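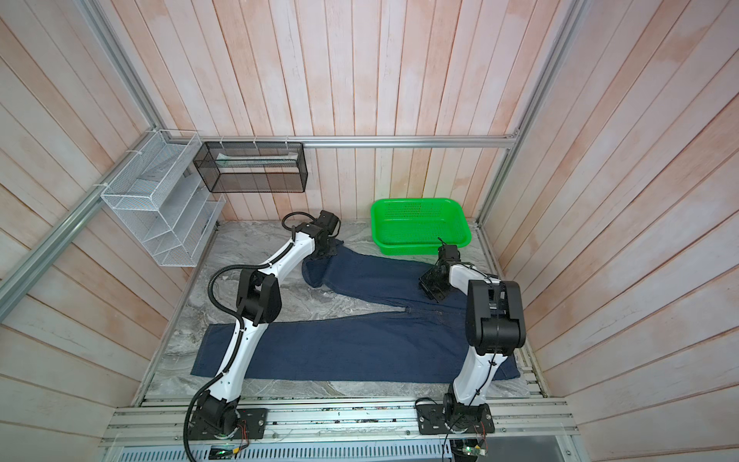
Reporting Cyber Incidents Between Small Firms and Public Bodies
Student project report, submitted Jul 24, 2025
Supervisor: Alina Gavrilă

1. Purpose of the project

This report considers how small firms share details of cyber attacks with public authorities, and why many of them choose not to. The work was carried out as part of the second-year module on security policy. It covers voluntary reporting only. Duties placed on banks, hospitals and energy suppliers fall outside its scope.

2. Method

A questionnaire was sent to 579 firms with fewer than fifty staff, and 215 replies were received. Longer interviews were then held with nine respondents, among them the office managers of Risent and Bover. Interviewees were shown a draft reporting form, named Skurance by the project group, and were asked to complete it using an incident from their own records. 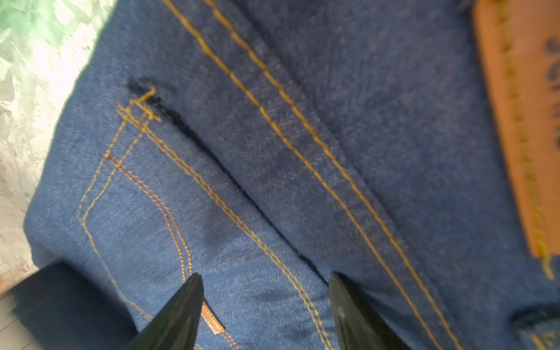

The form was limited to 300 words of free text. Several interviewees considered this too short for a case involving a supplier, while others left most of the space blank. The wording of the second question, on the date of discovery, was changed after the first interview because it had been read as the date of the attack.

3. Findings

Firms were often unsure which body should receive a report. Some had contacted the police, some their internet provider, and some had told only their insurer. Fear of publicity was raised in most interviews - usually in connection with existing customers. Bover had a written procedure, but it named a member of staff who had since left.

Respondents were more willing to report where the receiving body promised a reply. An automatic receipt was not regarded as a reply.

4. Limits of the work

Firms with an interest in the subject were probably more likely to answer. The group did not speak to any public authority, and the views recorded in section 3 are those of firms alone. The interview notes are held in the Bogdan folder on the department's shared drive and may be consulted on request to the supervisor.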